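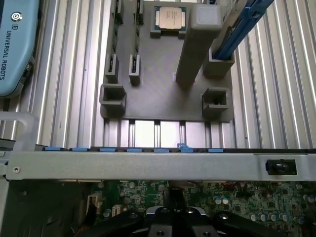

Speaker notes, Nidinik users' meetup, Cudusberg
July 17, 2024

Morning everyone, thanks for coming in out of the rain. I look after the PC assembly cell at our Chuensuk workshop, and today is all about the boring bits: how we set it up and how we keep it going.

(Wait for the stragglers. Water.)

1. The tray

Everything hangs off the parts tray, so I'll start there. It's 3D printed, dark grey, and it lives on the aluminium extrusion right beside the computer case. The processor gets its own square pocket, memory goes in the slotted holders. We're on version 3 now and I'm pretty fond of it! Version one had lovely tight pockets and the chips jammed in them, so we opened everything up a whisker with a file and then fixed the drawing afterwards (wrong order, I know).

Reprint if a pocket wears. Don't shim it with tape. I did, and I lost an arvo to it.

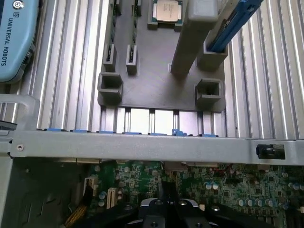

2. Teaching the points

Our program, which we call Orance, has 62 taught points. Most of them I never touch. The ones I check every week are the approach above the processor pocket and the one above the socket, and I do them at slow speed with my hand near the stop button. If you bump the table, check the lot. Yes, all of them, put the kettle on.

Bring the case back to the same spot every time, too. We push it hard up against a stop and then clamp it.

3. Looking after the arm

Cables first. The wrist camera has a thick black one that needs a decent loop in it, so the wrist can turn without tugging. Ours is looped up and away from the gripper, and I give it a wiggle at both ends before each run. 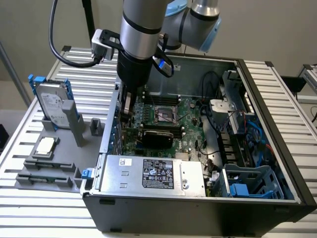
Same goes for anything else hanging off the wrist, if it can swing into the case then tie it back. Gripper fingers get a wipe and the bolts get a spanner on them every 75 hours. The logbook says 959 cycles since the last finger change and they're still gripping nicely, touch wood.

(Skip if short on time: the socket lever. Check it's up before you send the arm anywhere near it with a chip.)

Next job is a new gripper mount, hopefully in by September. Right, questions, and then I think there's morning tea out the back.

We use cookies to improve your experience on this site. By continuing to browse you accept our cookie policy. Accept | Manage settings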